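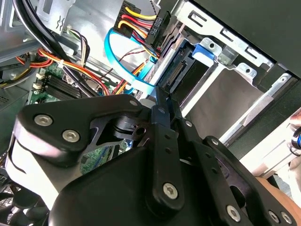 L'ÉCOLE DU TOURNEVIS

Chez Domville, on apprend à une machine à désosser des ordinateurs de bureau. La pédagogie repose sur la patience, surtout celle du professeur.

Edith Taipe a un diplôme d'ingénieur, 17 ans de métier et une tendinite. Cette dernière lui vient du programme Skála, dont la méthode tient en une phrase : pour qu'un robot sache faire, il faut d'abord faire à sa place. Elle empoigne donc les commandes, la pince la suit avec un léger retard, et chaque geste est enregistré, les bons comme les autres. « Les autres sont plus nombreux », précise-t-elle sans lever les yeux.

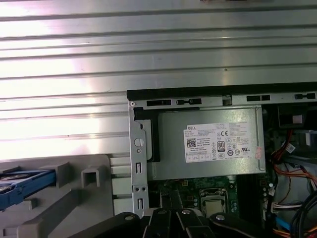

On recommence jusqu'à 60 fois par jour. Un humain attrape un disque dur en pensant à son déjeuner ; piloté à distance, le même mouvement réclame la concentration d'un démineur. Il faut approcher de biais, éviter les câbles, serrer assez mais pas trop. Les fils, surtout, ont mauvais caractère. Aucun ne tombe jamais deux fois au même endroit, au grand désespoir des gens qui écrivent les algorithmes et pour la plus grande joie de ceux qui vendent des démonstrations à l'heure.

Danica Čierny appartient à la seconde catégorie. Elle a quitté Stistier en octobre pour diriger l'équipe des huit opérateurs, qu'elle recrute de préférence parmi les joueurs de billard et les anciens réparateurs. Les roboticiens, dit-elle, sont trop pressés. 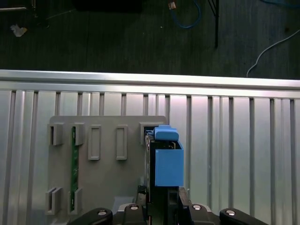
Elle tient aussi à ce que l'on garde les hésitations. Un pilote qui s'y reprend à deux fois devant une languette de plastique bleu enseigne quelque chose : comment on se rattrape. Les premières séries, trop propres, avaient produit un élève brillant qui, au moindre écart, continuait de serrer le vide avec une assurance de sous-préfet.

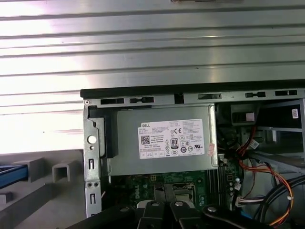 ET APRÈS ?

Le recycleur Woltstead attend une machine autonome pour ses ateliers. Edith Taipe, elle, attend son kiné – mardi, si les câbles le permettent.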